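4. Setting Up a Two-Player Game

This section covers set-up for the standard game of Grosska. For the solo game, see section 9. Read section 3 (Components) first if the cards have not yet been sorted by back color.

4.1 Preparing the board

1. Unfold the board and place it with the harbor side facing up. The harbor side has the word Limwood printed along the river.
2. Put the round marker on space 1 of the season track.
3. Shuffle the contract cards. Deal four face up into the market row and place the rest face down beside the board.
4. Place the toll tokens on the matching bridges. Each bridge shows the value of its token.

Note: In the first printing, the bridge at Sastton has no value shown. Use the token marked 2.

4.2 Preparing the players

1. Each player chooses a color and takes the barges, the warehouse tiles and the reference card of that color.
2. Each player takes 400 crowns from the bank. Keep money in view at all times.
3. Each player draws three charter cards, keeps two and returns the third to the bottom of the charter deck. Charters stay hidden until the end of the game.
4. The player who most recently traveled by boat goes first. If this cannot be settled, draw a barge at random.
5. The second player takes one extra cargo cube of any type except salt.

Caution: Do not mix the charter deck with the contract deck. The backs are close in color and are hard to tell apart under warm light.
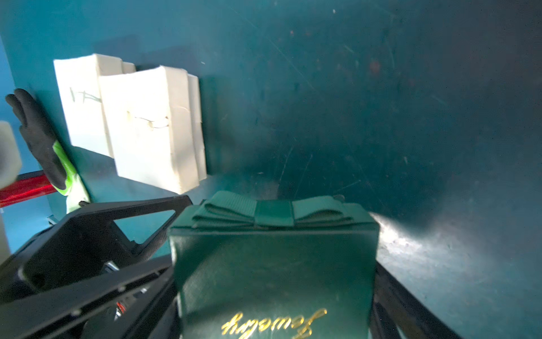 4.3 Placing the first warehouses

1. Starting with the second player, each player puts one warehouse tile on an empty town space.
2. Repeat in reverse order.
3. A player may not place both starting warehouses in the same district. Briem counts as its own district for this rule only.
4. Fill each warehouse with one cube of the type shown on the town space. If the supply of that type has run out, leave the warehouse empty.

Starting warehouses are free. Warehouses built later cost the amount printed on the tile - see section 6.2.

4.4 Setting the end condition

The standard game ends when a player's total worth reaches 3,000 crowns, or when the round marker leaves the last space of the season track. Finish the current round in both cases. A standard game takes some 2 hours.

For a shorter game, start the round marker on space 4 and deal only two charter cards to each player. Both are kept.

Note: Total worth includes cash, warehouses at printed cost and delivered contracts. Cubes still on barges are not counted.

Rules: Brynhildur Ladefoged. Editing: Wendy Hartley. Text last revised 3 Dec 2022.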